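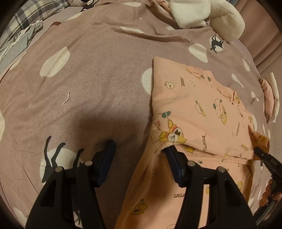
On the Hand-Me-Down Register at Hadindale

April 30, 2019

Readers of this blog will be aware that the Hadindale parents' association has, for the past five years, maintained a register of children's clothing available for transfer between households. I have had charge of the register for most of that period, and I wish to set out how it operates, what has changed this season, and where I consider the present rules to be deficient.

The register records garments by size and season only. Colour and brand were removed from the form in September, following a lengthy exchange of correspondence on whether a family might reasonably decline an item on the grounds of colour. It was my view that they might. The association took the view that the question should not arise, and the column was deleted. I have abided by that decision, although I continue to receive telephone calls on the matter.

At present the register holds 500 entries, of which 31 are school uniform items and 22 are winter coats. The remainder is everyday wear, and sleepwear accounts for a larger share of it than newcomers tend to expect. Children outgrow pyjamas in length well before the fabric shows any wear. Families are asked to launder each garment, close all zippers and domes, and lay it flat before folding, so that stains at the cuff and hem may be identified prior to listing. A garment with a stain may still be listed, provided that the stain is declared.

Sizing remains the principal source of complaint. A Dallix size 5 and a Cidis size 5 are, in practical terms, different garments, and the label cannot be relied upon once an item has been through the dryer over two winters. I have therefore proposed that all tops be listed by measured length, from the shoulder seam to the lower hem, in centimetres. A tape measure will be kept with the register for families who do not own one.
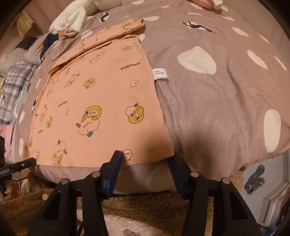

Lăcrămioara Vlad wrote to me that measured length is of little use without the chest width, as her younger son has worn the same length for two years and gone through three widths. I accept the point. The revised form will carry both figures, and entries made before the change will be updated as the items are next handled.

Two further matters require attention. First, items reserved and not collected within the month will be returned to general availability. Gheorghița Barbu has drawn up a notice to this effect, and it will be posted at the Zamfir Street hall beside the coat hooks. Second, the association does not accept car seats, helmets or cribs under any circumstances – this has been stated before and was disregarded twice over the winter.

Families wishing to list items ahead of the warmer weather should complete the existing form until the new one is printed. Mittens must be submitted in pairs.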